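Home | Forums | New posts | Members | Search

Amholm Community Boards > Around the House > Kids' stuff and clutter

Toy rotation – does it work for anyone long term?

Started by Milan Vandenberghe, March 2024

milan_v wrote:

Hello all, and thanks in advance for reading, I do tend to go on a bit. We have two kids (four and seven) and a lounge room that has slowly become a toy room with a couch in it. My sister swears by toy rotation, where you pack most of it away and only leave a small lot out, then swap every few weeks. She's been at me to try it for ages and last weekend I finally gave in and boxed up what felt like half the house.

So far the seven-year-old hasn't noticed and the four-year-old has noticed everything. She can't tell me what she had for lunch but she knows exactly which little plastic horse is missing and she would like it back, please, now. I'm wondering whether people who do this have stuck with it past the first month or so, and how you decide what stays out. Do you let the kids choose? Do you label the tubs? I bought a stack of the grey Orkari ones with the clip lids and I'm already regretting that you can't see into them.

wattle_and_daub wrote:

Welcome Milan! We've been doing it since my eldest was two and she's nine now, so yes, it can last. I'd be gentle on the swaps though. I used to do the whole lot in one go on a Sunday night and the kids would come out in the morning and just stand there looking a bit lost. These days I change over a few things at a time and leave the favourites alone for good. The horse should never have gone in the tub, poor little thing. Give her back the horse.

As for labels, masking tape and a texta. I had a lovely colour-coded system once and it lasted until my husband put something away.

GeoffTheDad wrote:

I'm going to be the grump here and say I don't think much of it. We tried it for most of a year and all that happened was I became the toy librarian. Every rainy afternoon it was "Dad, can you get the marble run down", and then of course the marble run was behind the train set, and the train set was behind the suitcases. If a toy is good, leave it where they can reach it. If it isn't, give it away. We took two carloads to the op shop one July and I have never missed a single piece of it.

milan_v wrote:

Geoff, I can feel the suitcases from here. Wattle, the horse has been returned to her owner and peace is restored, thank you.

I should say the big trouble in our place is the small odds and ends. The proper toys have a home. It's the balls and the bits and the bag of something from a party that nobody can bear to throw out. They all end up in together with whatever was on its way to the recycling.

pennyroyal wrote:

Oh Milan, every house has that one basket. I'm a great believer in wire mesh for exactly this reason, by the way, because you can see what's down the bottom without tipping it all over the rug.

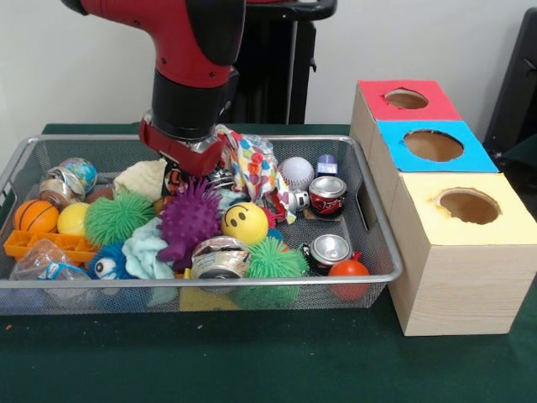
The basket of everything: toys, balls, crushed cans and a spotty plastic bag.

My rule is that a catch-all is allowed, but only one, and it gets emptied right out on the first of the month. Cans to the recycling, balls to the shed, and anything with a missing half gets a week's grace on the windowsill in case the other half turns up. It takes me less time than a cup of tea and I quite like doing it, I put the radio on. And do think about open baskets for the rotating stuff too, Milan. Lids are lovely for the cupboard but a four-year-old will not put a lid back on. Mine wouldn't, and she's a very tidy grown woman now!

GeoffTheDad wrote:

Penny, with respect, a catch-all is where things go to be forgotten. Once you've got one the whole family stops thinking about where anything belongs. I'd get rid of it altogether.

pennyroyal wrote:

And where do you put the thing you find under the couch at nine at night, Geoff?

GeoffTheDad wrote:

In the drawer with the batteries.

wattle_and_daub wrote:

Geoff, my dear, that is a catch-all.

amin_st_mum wrote:

Jumping in from over on Amin Street, where we've got three under six and a very small flat. I think it depends a lot on space. If you've got a garage, lovely, rotate away. We've got one hall cupboard and I couldn't hide a jigsaw in there. What has worked for us is swapping with the neighbours. We lend out a tub, they lend us one, and it goes back after the school holidays. The kids treat it like Christmas. You do need to be relaxed about losing the odd piece, and I'd keep anything precious out of it. We had a sad business with a Clastik tractor and I won't go into it.

I'd also say to Milan, let the seven-year-old have a say. Mine chose 18 things to keep out, which was more than I'd hoped, but she has looked after those 18 things beautifully.

milan_v wrote:

I love the neighbour idea. There's a family two doors down with kids the same ages, and I've been looking for an excuse to say more than good morning to them.

I sat down with my eldest last night and he chose 19 things and then asked if the Lego counted as one. I said yes before I'd thought about it. Will try Penny's first of the month with the loose bits, and I'm going to swap the lidded tubs for open ones if the shop will take them back. The receipt is in a drawer somewhere. Possibly with the batteries.

wattle_and_daub wrote:

Lego always counts as one. Let us know how the neighbours take it, and bring a slice when you knock – it helps.

Page 1 of 1 | Contact the moderators | Copyright Amholm Community Boards | Back to top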